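Recoating by condition: what a paint inspection can and can't tell you
Speaker notes, Llinos Skyrme
Slot is 40 minutes including questions. Skip slide 8 if the morning is running late.

Slide 1. Title
Leave up while people sit down. Say where the numbers come from: the railings, gates and canopy posts at the Peditton market building, mild steel, hot-dip galvanized in the older part and bare steel under primer in the newer part. Everything is outdoors. One side faces the road and gets salt spray in winter.

Slide 2. The starting point
The old rule was a full recoat on a fixed interval. The interval came from a letter that nobody at the site could produce. The work was priced as one job, so sound paint was abraded and covered along with failed paint. Film build kept going up. On the inside of the gates we measured 600 microns where the specification called for less than half of that.
Thick film is a fault in its own right. It is less flexible, it holds stress at corners, and when it lets go it takes the lower coats with it.
Show the chip cross section if someone has a laptop that will read the file.

Slide 3. What we wanted
A way to sort painted surfaces into leave, touch up, and strip. It had to be usable by a maintenance person with a flashlight, a thickness gauge and a knife. It had to give the same answer from two different people on the same day. The second requirement took most of the time.

Slide 4. Dividing the site
We split the steelwork into 106 inspection areas. An area is a piece with one exposure, one substrate and one job. A railing panel is one area. A gate is two, inside and outside. A canopy post is two: the bottom meter and everything above it.
Explain why the posts are split. The bottom meter gets mop water, cart strikes and dog urine. The upper part gets sun. Scoring the post as a whole averages two unrelated problems and hides both.
Area numbers are stamped on small aluminum tags. Paper maps were tried first and went out of date as soon as a panel was moved.

Slide 5. The four readings
Film thickness: five points per area, record the lowest and the highest, do not average.
Adhesion: X-cut and tape, one per area, on the least visible face. Touch up the cut the same day.
Breakdown: percentage of the surface showing substrate or corrosion, judged against printed reference cards.
Chalking: wipe with a dark cloth, three grades.
If asked about pull-off adhesion testing: yes, it gives a number, and no, it is not practical on a 12 mm bar. The dolly needs a flat face.

Slide 6. Breakdown cards
Most disagreement between inspectors came from here. People overestimate small scattered spots and underestimate one large patch. With no card, two inspectors gave 2 percent and 15 percent for the same gate. With the card held against the steel they came within one grade of each other.
Practical detail – print the cards matte. Laminated cards glare outdoors and people stop using them.
Cards should be printed at the size they will be held. A card scaled down to fit a pocket book changes the apparent spot size and brings the error back.

Slide 7. Results of the first round
293 readings in the first round after rejecting the ones taken on wet steel. Gauge readings over surface water were high and unstable. The rejection rule is simple: if the cloth picks up moisture, come back later.
Adhesion was good on the galvanized part except where the original surface had been primed without a sweep blast or etch. Those areas peeled in sheets down to clean zinc. They looked fine from a step away.
Bare steel areas failed the other way. Adhesion was good nearly to the edge of each rust spot, with local undercutting from damage.
The point to make slowly: two areas with the same breakdown grade needed different work. The galvanized area needed stripping. The bare steel area needed spot preparation and a patch.

Slide 8. Gauge checks (optional)
Zero on uncoated steel of similar thickness, not on the block supplied with the gauge. Thin bar reads differently from thick plate. Curved bar reads differently again. Check with a shim before and after each session and write both values on the sheet.
The gauge measures everything between the probe and the steel, zinc included. On the galvanized part we subtract a zinc allowance. It is an estimate. Where the decision depends on it, cut and look.

Slide 9. Edges
Paint pulls away from a sharp edge while it is liquid. The flat face can be at full thickness and the arris next to it at a third of that. Stripe coats fix this if they are done before the full coat and by brush.
Our specification now says edges are ground to a 2 mm radius wherever an area is stripped. The contractor will object to the hours. The hours are less than a return visit.

Slide 10. The decision table
Rows are adhesion, columns are breakdown. Read across.
Good adhesion, low breakdown: leave. Wash only.
Good adhesion, moderate breakdown: spot prepare, feather, patch.
Good adhesion, high breakdown: prepare the whole area, keep sound film if total thickness allows.
Poor adhesion, any breakdown: strip.
Thickness acts as an override. Above the limit we set, no further full coats go on, whatever the other readings say.
Gumero is the database the sheets go into. It will print the table result against each area. Do not demonstrate it live. The connection in this building is poor and the screen text is too small for the back row.

Slide 11. Abrasion
A separate mode and it needs its own line on the sheet. Corrosion breakdown starts at pores, edges and damage, and spreads under the film. Abrasion removes the film from the top down, with the boundary set by whatever is rubbing. Sloping faces that things slide down go first, usually in the lower part. On the slide, the place to look is the sloping inner panel at the far side: paint worn, dark scuffed patch along the lower half.
At the market the equivalent places are gate latch plates, the top rail by the loading door, and the kick zone on the stair strings. Adhesion is normally good right up to the worn boundary. Putting the same decorative topcoat back gives the same result at the same rate. Options are a harder coating, a sacrificial plate, or accepting the wear and inspecting more often.

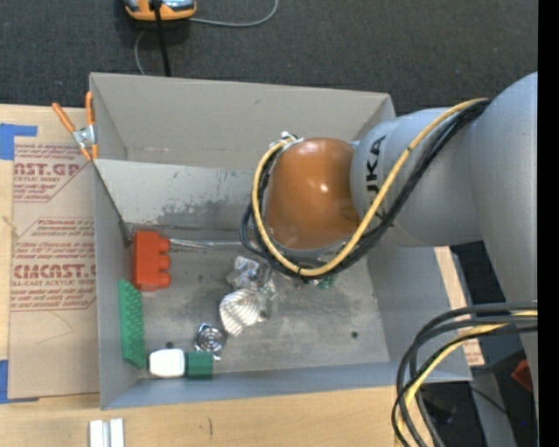

Manju Rajput asked at the practice run whether abrasion should be scored on the breakdown cards at all, given that the cards were drawn for rusting and a rubbed area has no scattered spots to compare. Fair objection, and it may come up again in questions. We record abrasion as a length and a width in millimeters, and keep it out of the percentage. It enters the decision table only if there is corrosion inside the rubbed area. Rajput's other suggestion was to note what does the rubbing, in a word or two. That has been added to the sheet under "contact".

Slide 12. Cost
Say clearly that inspection is not free. The first round took two people longer than planned, mostly on tagging. The second round took 14 hours on site.
Savings come from the areas left alone. They do not show in the first year, when the backlog of stripping has to be paid for. Anyone taking this to a budget meeting should bring a five-year figure and expect to be asked for a one-year figure.
The Imenau primer costs more per can than the one it replaced. It tolerates hand-tool preparation better on our steel, and most of our patches are prepared by hand. I have no comparison on blasted steel and should say so if asked.

Slide 13. What did not work
Photographic scoring from the office. Chalking does not show, and shallow blistering shows only with side light.
Scoring in summer only. Road-side areas inspected in February, after salt and before washing, gave higher breakdown grades than the same areas in summer. We now inspect at the end of winter and wash afterward.
The Chaturvedi index, a single weighted score that we used for one round. It ranked areas well enough, but the person with the brush still had to go back to the four readings to find out what to do. Dropped.

Slide 14. Things still open
How often to repeat the adhesion cut. Every cut is a defect we have made ourselves, and repeated cuts use up the hidden faces.
What to do at clamps and brackets that cannot be removed with stalls in place. At present they get a separate area number and no thickness reading.
Whether the thickness limit should differ between flat bar and round bar. The round bar seems to tolerate more before it cracks. The sample is too small to change the specification.

Slide 15. Handouts
Reference cards, blank sheet, decision table. Leave the stack at the door by 11:30. Ask for the loan gauge back before lunch and check that the shim is in the case.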